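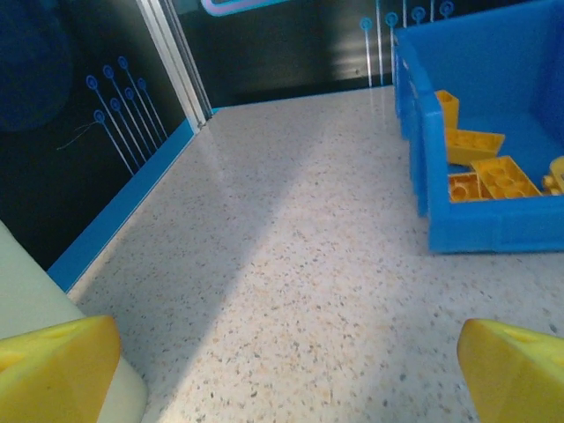

Opening. I work on the packing side at Purmont and I've been asked to talk about what changed for the staff when sorting went over to arms. I am not an engineer, so questions about the software go to Ilaria Testa at the end. Sorting is a dull job to describe. A piece comes in, somebody decides which bin it belongs in, and it goes there. Stay on this picture for a minute and point out the yellow bricks in the blue bin, because bricks are easier to talk about than our real stock. A person drops a brick in and doesn't care which way up it lands. An arm that has to pick it up again does care.

What the job was. Before April the Purham bench was hand work for the whole shift. The target was 4000 pieces. Stamatia Karagiannis ran that bench and she could tell from the sound of a bin how full it was. Wrists and shoulders were the usual complaint. Pause here, some people in the room did this work.

What the job is now. One person looks after two arms. They load the table, watch for bad picks, clear them and write down what went wrong. In the first full week the log had 994 entries. Fulvio Caruso read all of them and sorted them by cause. Most were pieces lying across each other.
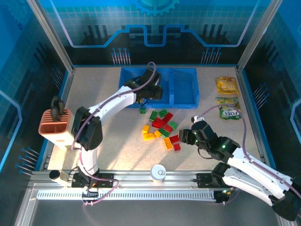
Two arms on one rail, bricks in a pile, divided bin behind.

Talk to the pile. Red, green and yellow together, some touching. This is the part people underestimate. Spreading pieces out before a run is now a skill, and we had no name for it on the training sheet. Concetta Gatti added it.

What people told us. Less lifting, and everyone is glad of that. More standing still and watching, which several found more tiring than the old work. Breaks were moved from every two hours to every hour. Two people asked to go back to hand packing and did. Giorgia Morelli asked for the opposite and now trains others at the Plarel site.

Pay. Say this plainly. The grade went up for bench minders, but only after the union asked. It should have been settled before the arms arrived.

What I'd ask for next time. Bring the bench staff in when the table is laid out. Ours was set too high and had to be redone.

Questions. Ilaria to join me at the front.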